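New handling rules for the basket stacking cells

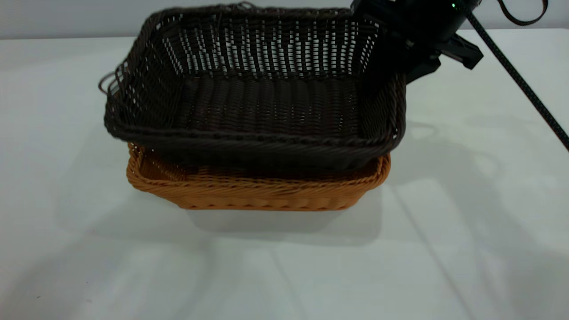
The revised rules take effect in July and apply to both cells at Stultdale. Jui-lin Shek wrote the draft, and Valter Guerreiro checked it against the Ramalho procedure.

Grip woven goods on the rim or upper edge, never on a loop handle. Handles flex, and the basket swings. Keep cables clear of the stack through the whole move — run the path once at low speed before each shift and watch the slack. The table should hold only the pieces being stacked.

Lowering speed over another basket is capped at 50 millimeters per second. If the upper piece catches on the lower rim, stop and lift. Do not press down to seat it.

Nobody reaches over the table while the arm is enabled. A green light on the gripper does not mean it is safe to reach in. Use the stop button, wait for the arm to settle, then go in.

Report dropped or crushed pieces on form 451. Questions go to Jui-lin at extension 817.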